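Comparing grippers: notes for session 4
Mirkano arm, camera or sensor fitted on the gripper

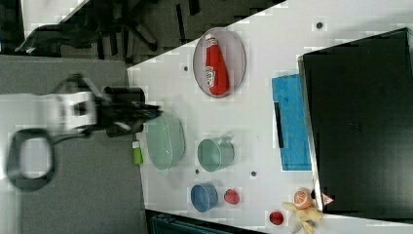 Songül Gezer, teaching assistant

Today we compare the Undov and Skirham grippers on the same tabletop set. Start with the pale green bowl, then try the cups lying on their sides. Leave the ketchup bottle until last.

Each pair makes 5 attempts per object with each gripper. Bring the fingers in over the rim and stop before closing – the wrist camera view should be still before you give the command. Write down the finger opening and whether the object slipped.

Keep the arm speed at 200 mm/s for every attempt. If you change the controller settings, start that object again.

Reports go to Guoqing Yuan, 2 pages at most.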